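Tondeck Fixture Board, white

Rectangular work board for small part sorting and fit-up. Comes with the raised fixture plates, also white. Blue part set sold seperately, item 684. Parts are different sizes, biggest one is a block.

Lay it flat on any table, long side toward you or away, your call. Wipe clean, no solvents please.

Back in stock October. Ships in 2 boxes from Bundville.
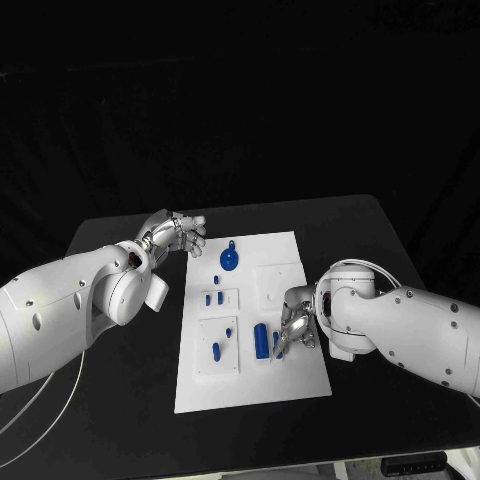 Spare plates on request, ask Consuelo Rosales at the parts desk. Returns ok if plates are all their.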